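Home | Syllabus | Schedule | Handouts | Lab Hours | Contact

Robot Manipulation Lab
Handout 6: Picking up a cup with liquid in it
Instructor: Ayane Hamada
Revised May 28, 2025

Read this before your lab slot. The prelab questions are at the end and are due when you walk in. Bring your notebook and the calibration sheet from Handout 4.

1. What this lab covers

In April you picked up blocks and foam balls. Those parts were rigid or forgiving, they were opaque, and it didn't matter if they tipped a few degrees on the way up. A disposable drinking cup breaks all three of those conditions. The wall bends under a light squeeze. The camera sees the table through it. The liquid moves when the arm moves, and it keeps moving for a while after the arm stops.

The task is to approach a clear cup from above, close on it, lift it, carry it to the marked square, and set it down without a spill. You will do this first by teleoperation and then with the scripted controller you write in section 4. Both sets of trials go into the class data set, which we call Brevidness. It has 689 trials from earlier sections. Of those, 283 are cup trials, and those are the ones you should look at for prelab question 3.

2. Equipment

Each bench has a Vilinus arm with the two-finger gripper and the wrist camera already mounted. Do not loosen the camera bracket. If the view has shifted since Handout 4, tell the instructor and redo the calibration before you run any trials.

The control software is Drirninby. Log in with your team account so that the trials are filed under the right name. The bench computer saves the wrist camera video and the joint positions together. You don't need to start the recording by hand, but you do need to press Save or Discard at the end of each trial. Trials left open are deleted at logout.

Keep the power strip and the laptop on the side shelf. Paper towels are in the drawer under the bench.

3. Vision: finding a clear object

The block detector from Handout 5 looked for a patch of solid color. It will not work on a clear cup. Most of the pixels inside the outline of the cup have nearly the same value as the table. What you can use is the following.

The rim. From overhead the rim is close to a circle, with thin highlights where the plastic catches the light. The highlights move as the arm moves, so an edge threshold tuned at one height may fail at another.

The liquid. A colored drink is easier to segment than the plastic. Keep in mind that the colored region tells you where the liquid is and does not give you the outline of the cup. If the camera is tilted, the center of the colored region and the center of the rim will be in different places. Aim for the wrong one and the fingers close off center.

The straw. A straw is the strongest color in the view and will pull a color-based detector toward it. It can also extend past the wall of the cup, so a bounding box drawn around everything that isn't table will be too large on that side. Mask the straw by hue first, then fit the circle. Do not use the part of the straw seen through the liquid to estimate its angle. Refraction bends it.

The shadow. The arm puts a soft shadow on the table that travels with the gripper. Background subtraction with a still reference image will mark the shadow as an object. Take your reference at the same arm pose or use the hue channel only.

In the wrist view during the approach, the rim and the narrower base overlap, and the color of the drink fills only the lower part of the cup. The straw reaches out past the near edge to the lower left, between the cup and the left side of the open gripper.
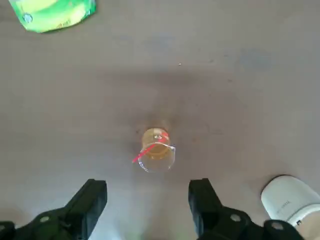 4. Procedure

4.1 Teleoperated trials

Place the cup inside the work area. Other items may stay on the table as long as they are outside the path to the marked square. A cluttered table is allowed and is useful for the data set, but write down what was there.

Move the arm to the ready pose. Open the gripper fully. Lower it until the finger tips are below the rim, with the cup between them. Check both sides in the wrist view before closing. The cup should be centered in the gap. If it is closer to one finger, that finger will touch first and push the cup across the table before the other one makes contact.

Close in small steps. Stop when both fingers touch the wall, then add 2 steps. More than that will start to fold the plastic, and the liquid level will rise as the cup narrows.

Lift straight up. Wait for the surface to settle before you move sideways. Set the cup down, open the gripper, and raise the arm clear before you press Save.

4.2 Scripted trials

Your script should run these states in order: locate, align, descend, close, lift, carry, place, release. Each state needs a condition for moving on and a condition for giving up. A fixed delay is acceptable for the settling time after the lift. It is not acceptable as the only exit condition for close.

For align, use the center of the fitted rim. Convert it to table coordinates with your calibration, using the height of the rim and not the height of the table. Teams that skip this step see an error that grows as the cup gets farther from the center of the view.

For close, use the motor current. The starting threshold is 128 in Drirninby units. This was set on a rigid cylinder and is too high for a thin cup. Lower it until the fingers stop without denting the wall, and record the value you end up with.

For carry, limit acceleration before you limit speed. A slow move with a sudden start will slosh more than a faster move with a smooth one. The Ichikawa profile in the course library gives a smooth start and stop. You may use it or write your own.

5. Labeling your trials

Give every saved trial one of these labels:

Success: the cup was placed in the square, upright, with no liquid on the table.
Spill: any liquid left the cup at any point, even if the cup was placed correctly.
Slip: the cup left the gripper before release.
Crush: the wall was visibly dented after release.
Miss: the gripper closed without holding the cup.
Stopped: a person pressed the stop button.

If two labels fit, use the one that happened first and put the other in the comment field. Do not discard failed trials. Discard is for setup mistakes only, such as a wrong team login or a blocked camera.

6. Safety and cleanup

One person is on the stop button at all times. That person does not type and does not handle the cup.

Hands stay out of the work area while the arm is enabled. Disable the arm before you refill, reposition or wipe up. If liquid reaches the gripper or the wrist camera, disable the arm, switch off the power, and get the instructor. Don't dry the finger joints yourself.

Empty the cup in the sink at the end of your slot. Dented cups go in the recycling bin and should not be used for another trial.

7. Prelab questions

1. The camera looks down on a cup at a slight tilt. Sketch the rim circle and the base circle as they would appear in the view. Mark the point your align state should use.

2. A detector returns the center of the colored liquid instead of the center of the rim. Which way will the gripper be off, and what will happen when it closes?

3. Open three cup trials in Brevidness with the label Spill. For each one, state whether the spill began during close, lift, carry or place, and give the evidence from the video or the joint data.

4. Write the give-up condition for your close state.

8. What to turn in

One report per team, four pages at most. Include your detector code, your final current threshold, a table of trial labels for both parts, and a short paragraph on the most common failure you saw. Plots need axis labels with units. Put the trial numbers in the text wherever you refer to a specific run so they can be looked up.

Reports go in the Handout 6 folder on the course site. Late reports follow the policy in the syllabus.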